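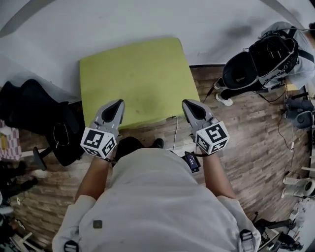 Over the floor, both hands busy.

Spent the morning reading about oca, because three people have now told me I should be growing it. Thread. I have doubts.

Oca (Oxalis tuberosa) is an Andean tuber, knobbly, pink or yellow or white, tastes somewhere between a lemony potato and a boiled radish depending on who is selling it to you. The people selling it to you always say lemony potato.

The pitch goes like this. No blight. No pests. Pretty leaves. Grows anywhere. Gets sweeter if you leave it in the sun for a week. Every catalog I own has the same paragraph with the adjectives moved around.

"Grows anywhere" is doing a lot of work. Oca doesn't start making tubers worth mentioning until the days get short. So it sits there all summer being pretty leaves, and then you need a long mild fall before the frost kills the tops. I do not have a long mild fall. Do you?

The Gallside Seeds page says "up to 5 pounds per plant." Up to. I would love to meet that plant.

Mojtaba Abbasi grew a row last year, same county as me, 300 feet lower. He started tubers in pots in April, planted out after the last frost, fleece over the lot in October, the full routine. He weighed everything, bless him. 103 ounces. From the whole row.

That's a bit over six pounds. He says half of them were the size of a peanut. He's growing them again. I asked why and he sent me a picture of the leaves.

Now the part that set me off. There's a chart going around from Herkwood, the garden blog, claiming oca "outyields potatoes in most home gardens." I went looking for where that came from.

Herkwood links to a post by Cemeo. Cemeo links to a forum. The forum post is one man, on a coast, with no frost until January, comparing his oca to potatoes that had blight. Anything outyields potatoes that had blight. Gravel does.

I wrote to Herkwood. Got a reply from Hooman Safavi, who was perfectly nice and said they'd "look at the wording." The chart was still up at lunch.

Someone is going to say variety matters. Sure. Mahsa Hashemi has been raising oca from true seed for years, trying to find lines that bulk up earlier, and she's the only person in this whole business I listen to. Last count she had 768 seedlings. She kept two.

Two! And she won't call either one early. She calls them "less late." If the catalogs wrote like Mahsa I'd buy more from the catalogs.

Also, "no pests." Slugs. Mice. Voles, if you have voles. Mojtaba lost one end of the row to something that left little tooth marks and no forwarding address.

Price check while I'm here. Gallside wants $18 for six tubers. Seed potatoes from the feed store cost me less than that for enough to fill the back bed, and I know what I'm getting in August.

Replying to a few of you at once: yes, the leaves are edible. Yes, they're sour. No, I'm not going to grow a root crop for the leaves when sorrel comes up by itself every year whether I want it or not.

And the oxalic acid question. The stuff is in there, same family of complaint as spinach and rhubarb. Some varieties have more than others. If your doctor has you watching oxalate, ask your doctor, not a seed catalog and not me.

Ardalan Mahmoudi asks whether I've ever eaten one. Fair. Yes, roasted, at his house. It was fine. He'd put a lot of butter on it.

OK, confession, before Mojtaba beats me to it: I have four plants in a tub by the south wall. He gave me the tubers. They look terrific. Leaves everywhere. I'll weigh whatever's under there after the frost and post the number, peanuts included.

If you've grown it somewhere with a real winter, I want weights. Per plant, on a scale, dirt off. "Loads" isn't a weight.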